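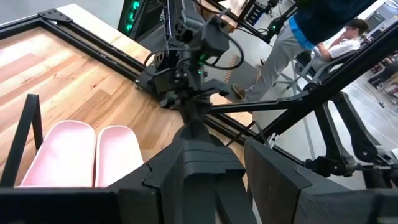 この章の目安時間：8分

第5章　ストアを使わずにアプリを入れる（Android端末編）

「Plellerora」をお使いいただき、ありがとうございます。この章では、アプリストアに表示されない場合や、お使いの端末がそもそもストアに対応していない場合に、配布ファイル（APKファイル）から直接インストールする方法をご案内します。少し手数は多いのですが、一つひとつはむずかしい操作ではありませんので、お茶でも飲みながら、どうぞゆっくり進めてください。

なお、ふだんストアからアプリを入れていて、検索すればちゃんと「Plellerora」が出てくるという方は、この章は読み飛ばしていただいて大丈夫です。第4章の手順のほうがずっと早く終わりますし、更新も自動で届きます。

5-1　はじめる前に

次のものをお手元にご用意ください。

・Android 8以降の端末
・空き容量　639MB以上（ダウンロードしたファイルと、展開に使う作業領域を合わせた値です）
・Wi-Fi接続
・ご購入時にメールでお送りしたライセンス番号

バッテリー残量は39％以上あると安心です。それより少ないときは、充電器につないだまま作業してください。

注意：空き容量は「設定」→「ストレージ」で確認できます。写真や動画がたくさん入っている端末では、思ったより残りが少ないことがよくあります。足りない場合は、使っていないアプリを消すか、動画をパソコンに移してからお戻りください。途中で容量が尽きると、インストールは最初からやり直しになります。

5-2　配布ファイルをダウンロードする

1．端末のブラウザを開き、購入メールに書かれている「Codance ダウンロードページ」のリンクをタップします。検索サイトから探すのはお控えください。名前のよく似たページに行ってしまったというご相談を、4月にも何件かいただきました。

2．ライセンス番号を入力し、「次へ」をタップします。ハイフンは入れても入れなくてもかまいません。

3．機種の一覧が出ますので、お使いのものを選びます。見つからないときは、いちばん下の「その他のAndroid端末」を選んでください。

4．「ダウンロード」をタップします。「この種類のファイルは端末に悪影響を与える可能性があります」といった確認が出ることがあります。ストア以外から入手したファイル全般に表示されるものです。手順1のリンクから開いたページであることをもう一度確かめたうえで、「OK」または「ダウンロードを続行」を選びます。

5．画面上部の通知に「ダウンロード完了」と出るまで待ちます。回線によっては10分以上かかることもあります。そのあいだブラウザは閉じないでください。

メモ：ダウンロードが途中で止まってしまったら、通知欄の「再開」をタップすると続きから始まります。「再開」が見当たらない場合は、途中まで保存されたファイルをいったん削除して、手順4からお願いします。

5-3　インストールの許可を出す

Androidでは、ストア以外から来たアプリを入れるとき、「どのアプリからのインストールを許すか」をひとつずつ決めるようになっています。ブラウザでダウンロードした場合は、そのブラウザに許可を出します。

1．「設定」を開き、「アプリ」をタップします。

2．「特別なアプリアクセス」を選びます。機種によっては「セキュリティ」や「プライバシー」の中に入っていることもあります。見つけにくいときは、設定画面のいちばん上にある検索欄に「不明なアプリ」と入れてみてください。たいていはこれで出てきます。

3．「不明なアプリのインストール」をタップし、5-2で使ったブラウザの名前を選びます。

4．「この提供元を許可」をオンにします。

注意：この許可は、インストールが済んだら必ずオフに戻してください（5-5でもう一度ご案内します）。オンのままにしておくと、ほかのサイトから落としたファイルも同じように入れられる状態が続いてしまいます。

会社や学校から貸し出された端末では、この項目が灰色になっていて変えられないことがあります。管理者の方が設定していますので、無理に外そうとせず、まずは管理の窓口にご相談ください。

5-4　インストールする

1．「ファイル」アプリを開き、「ダウンロード」フォルダに移動します。

2．「Plellerora」で始まる、末尾が「.apk」のファイルをタップします。同じ名前に（1）や（2）がついたものが並んでいるときは、何度かダウンロードされています。日時のいちばん新しいものを選び、残りは消してしまってかまいません。

3．「このアプリをインストールしますか？」と表示されたら、「インストール」をタップします。

4．完了の表示が出たら「開く」をタップし、初回の画面で表示言語を選びます。

5．ライセンス番号をもう一度入力します。同じ番号を二度もお願いして恐縮ですが、一度目はダウンロードの確認、二度目はアプリの登録に使われています。

メモ：以前の版が入っている端末では、「アップデートしますか？」という表示に変わります。そのまま進めていただければ、設定や保存データは引き継がれます。それでも心配な方は、先に第7章の手順でバックアップをお取りください。筆者も毎回取っています。

5-5　あとかたづけ

1．5-3の手順3までをもう一度たどり、「この提供元を許可」をオフにします。

2．「ダウンロード」フォルダのAPKファイルを削除します。アプリ本体には影響ありません。

3．「Plellerora」を開き、右上のメニューから「更新の確認」をタップします。「最新です」と出れば、この端末での作業は終わりです。

この方法で入れた場合、ストアからの自動更新は届きません。月に一度くらい「更新の確認」を開いていただくか、「設定」→「お知らせ」で「新しい版が出たら通知する」をオンにしておいてください。私どもとしては、後者をおすすめしています。

5-6　うまくいかないとき

「パッケージの解析中に問題が発生しました」と出る
ファイルが壊れているか、機種の選択が合っていない場合に出ます。ファイルを削除し、5-2の手順3で「その他のAndroid端末」を選んで、ダウンロードし直してみてください。

「アプリはインストールされていません」と出る
空き容量が足りないか、別の配布元から入れた古い版が残っているときに多い表示です。古い版を取り除くと保存データも消えてしまいますので、バックアップを済ませてから行ってください。

ライセンス番号が通らない
数字の0と英字のO、数字の1と英字のIを、もう一度見比べてみてください。メールからコピーして貼りつけるときは、前後に空白が入っていないかもご確認ください。

Berheの同期機能が見つからない
Berheとの同期は、登録が終わってから一度アプリを終了し、開き直すと表示されます。それでも出ないときは、第9章をご覧ください。

どうしても解決しない場合は、Bramutgateサポート窓口までご連絡ください。お使いの機種名と、画面に出た文言をそのまま書き添えていただけますと、ご返信がぐっと早くなります。画面を撮ったものを添付していただいてもかまいませんが、ライセンス番号が写っているときは、隠してからお送りください。

執筆：Delwyn Fairweather
最終更新：2024年5月13日

次の章：第6章　複数の端末で使う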